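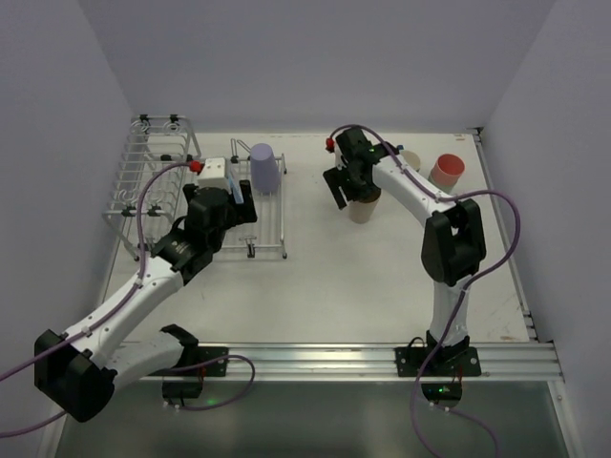

Care at Home Notebook
February, by Lorenz Eberhard
4 min read
Filed under: Discharge & Follow-up

Okay, picking up where I left off on the follow-up calls. I finally sat down with the call log from the Tilier clinic and it's in better shape than I feared, though whoever set up the "reason for call" column let people type anything they wanted, so I've got "swelling," "swollen," "feet," and one that just says "shoes." (I asked. The patient's shoes didn't fit anymore. Good catch by the nurse, bad column.)

Total in the log is 434 calls. I threw out the duplicates by hand last time and I'm not doing that again, so from now on the log gets locked at 4 pm and whatever comes in later goes on the next sheet.

What I wanted to know was whether calling people two days after they go home catches medication mix-ups any earlier than waiting for the first clinic visit. I can't answer that yet. The Tilier sheet has the call date but the discharge date lives in the Cokar system, and the two don't share a patient number. Shevchuk has a lookup table from the old billing project that might bridge them. Emailed over there this morning, no reply yet.

While I wait, I pulled 40 call notes and read them start to finish with a cup of coffee and a highlighter, which I'd recommend to anyone on this project before they touch a spreadsheet! Things I wrote in the margins:

- Water pills come up all the time. People stop taking them on days they have to go somewhere, and they'll tell you so right away if you ask about their plans for the week. If you ask "are you taking your medicine" they say yes.
- Old bottles at home. The hospital changes the dose, the old bottle is still in the cabinet, and now there are two strengths of the same pill. The script has no question for this. It needs one.
- Daughters and sons answer a lot of these calls and the form has no box for who was on the phone. I've been guessing from the notes and I don't love it.
- Scales! The script asks for a morning weight and plenty of folks don't own a scale. The nurses write "n/a," which then looks the same as a skipped question.

So the script needs another pass. I marked up a draft with the bottle question near the top and a "who am I speaking with" box, and moved the weight question down after "do you have a scale." It ran 20 minutes when I tried it out loud, way too long. The old one is closer to half that. Probably the diet section goes, or gets cut down to salt and fluids and that's it.

Orer wants to switch the whole thing to text messages. I'm not against it, but half of what I highlighted came out of people rambling a little, and I don't see that happening over text. Maybe text for the reminder and a person for the call. Put it on the list for the next meeting.

To do:
- chase Shevchuk about the lookup table
- drop-down for reason for call, keep a free text box next to it
- split "n/a" into "no scale" and "not asked"
- get the script down to 2 pages, read it out loud again with a timer
- ask the Tilier nurses what they skip when they're busy, they'll know

Also the shared folder has three files named "final." I'm using the one with the blue header row until somebody tells me otherwise.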